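Unit 6: Storage, Labeling and Checking of Supplies in Small Clinics
Course handout, Clinic Operations II
Prepared by Arlindo Rocha
Revised 25 Mar 2026

6.1 Scope

This unit covers stock that is held close to the point of care: dressings, syringes, tubing, test strips, gloves, and the small quantity of medication kept outside the main pharmacy. It does not cover bulk purchasing (Unit 4) or controlled substances (Unit 9). Students who missed Unit 5 should read the section on unit-of-use packaging before going on, as the terms are used here without being defined again.

6.2 Terms

Par level. The quantity of an item that should be present after restocking.

Reorder point. The quantity at which a new order is placed. It is always lower than par.

Lead time. Days between placing an order and having the goods on the shelf, including receiving and put-away. Supplier figures normally leave out the last two.

Safety stock. Quantity held against variation in use or in lead time.

Location code. A short code that identifies one storage position and no other. A code that covers a whole cupboard is not a location code for the purposes of this course.

Dead stock. Items with no recorded use in the review period. The period used in this unit is twelve months.

6.3 Setting par levels

The usual starting point is average daily use multiplied by the restocking interval, plus safety stock. For an item used six times a day and restocked every seven days, the base quantity is 42. If safety stock is set at one day of use, par is 48.

Three errors are common in student work.

(a) Averages taken over too short a period. Two weeks of data will not show seasonal change. Flu vaccination supplies in October are the standard case.

(b) Use and issue treated as the same thing. Items issued to a room are not necessarily used there. If a room is overfilled, issue data will show high demand for the first month and almost none afterward.

(c) Par set to the size of the bin. A bin that holds 100 gauze packs does not create a need for 100 gauze packs. Where the bin is too large, use a divider or a smaller bin.

Par levels are reviewed twice a year. An item whose actual use differs from the estimate by more than a quarter should be reset at once and noted in the log.

6.4 Reorder point

Reorder point = (average daily use x lead time) + safety stock.

Take the longest lead time recorded in the past year if fewer than ten deliveries are on file. With ten or more, the average may be used and the variation moved into safety stock. Do not do both, which counts the same risk twice.

Worked case. Item: 10 mL syringe. Average daily use: 19. Lead time: 2 days. Safety stock: 6. Reorder point = (19 x 2) + 6 = 44. When the count reaches 44, the order is placed. If the clinic orders only once a week, the review interval must be added to the lead time, and the reorder point becomes (19 x 9) + 6 = 177. Students often leave this step out and then find that the formula "does not work."

6.5 Case: Tollavley Clinic

Tollavley is an outpatient clinic with a single treatment corridor. Before the review, supplies were kept in wall cupboards, in a back room, and in two rooms used mainly for other purposes. The stock list held 1,182 lines. Of these, 149 were dead stock under the definition in 6.2, and several more were duplicates entered under different names. One type of adhesive dressing was listed under its size, its trade name, and a nickname used by the night staff.

The review was carried out in this order:

1. Merge duplicate lines.
2. Remove dead stock, except items kept for emergencies.
3. Assign a location code to every position.
4. Set par and reorder point for each remaining line.
5. Move stock.

Step 5 came last on purpose. An earlier attempt at the same clinic moved stock first and assigned codes later, and two sets of labels were in use for most of a year.

Tollavley bought its inventory software from Mevix and its shelf labels from Bastos. The two used different code lengths. The clinic shortened its codes to six characters to fit the label, and this is why the location codes in the exercise file look compressed. Read them as corridor, room, unit, position.

Emergency items were exempted from the dead stock rule but not from expiration checks. This distinction is asked about in the written test every year.

6.6 Labels

A label must be readable from the position in which the item is picked. For high shelves this means larger type, and for low drawers it means a label that can be read from above. Minimum content is item name, size, par level and location code. Expiration dates are not written on the position label, as they belong to the package.

Use one naming order throughout: noun first, then type, then size. "Catheter, IV, 20 gauge" sorts with other catheters. "20 gauge IV catheter" sorts with everything else that begins with 20.

Color may be used as a second cue but not as the only one. Staff with color vision deficiency must be able to work from the text alone, and faded labels are a frequent audit finding.

6.7 Mobile storage

Fixed shelving is cheaper per item stored and easier to audit. Mobile storage shortens walking distance and should be considered where the same group of items is needed in more than one room. It adds two problems: the location code no longer describes a place in the building, and the unit may be absent at the time of the count. Give the cart its own code and treat each drawer as a position. The parking place gets a separate code.

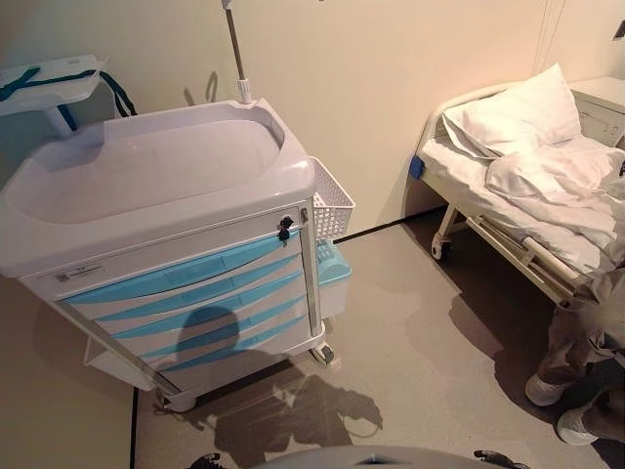
Reading time for 6.7 to 6.10: 4 min

Drawers are numbered from the top down. Assign contents by frequency of use first and by weight second. Light items used many times a shift go in the upper drawers, and heavy items such as bagged fluids go at the bottom, where they also keep the center of gravity low. The top surface is a work surface and has no par level. Anything found on it at count time is returned to its position and counted there.

A lock is only as good as the rule for its key. The procedure must state who holds the key during a shift, where it goes at the end of the shift, and what is done when it cannot be found. "Kept by the nurse" is not sufficient where more than one nurse is on duty.

Nirport, a day surgery center, restocks its carts by exchange: a full cart replaces the used one, and the used one is refilled in the stock room. The method needs at least one spare cart for each type. It removes restocking from patient areas but works poorly if cart layouts differ, so layouts must be fixed before exchange is introduced.

6.8 Rotation and expiration

Stock is rotated first expired, first out. First in, first out is acceptable only for items with no expiration date. New stock is loaded behind or beneath existing stock, after the dates have been compared. A later delivery does not always carry a later date.

Monthly check: pull every package that expires before the end of the following month. Record item, quantity and location code. If the same position appears in the record three months running, par is too high.

6.9 Cycle counting

A full annual count is disruptive and gives one data point. Cycle counting divides the list into groups and counts each at its own interval:

Group A, high value or high risk: monthly
Group B, moderate: quarterly
Group C, low: once a year

Record the count before looking at the system figure. Count accuracy is lines correct divided by lines counted. A line is correct only if quantity and location both agree.

6.10 Exercises

1. Using the syringe data in 6.4, find the reorder point if the clinic orders twice a week. State your assumption about the interval.

2. Rewrite the first twenty item names in the Tollavley file in noun-first order. Mark any that you suspect are duplicates.

3. Draft a key procedure for one cart shared by two treatment rooms. One page maximum.

4. A position holds 30 packages with par at 12. List the possible causes and the record you would check for each.

Bring exercises 1 and 3 to the next session. Exercise 2 is submitted with the Unit 7 assignment.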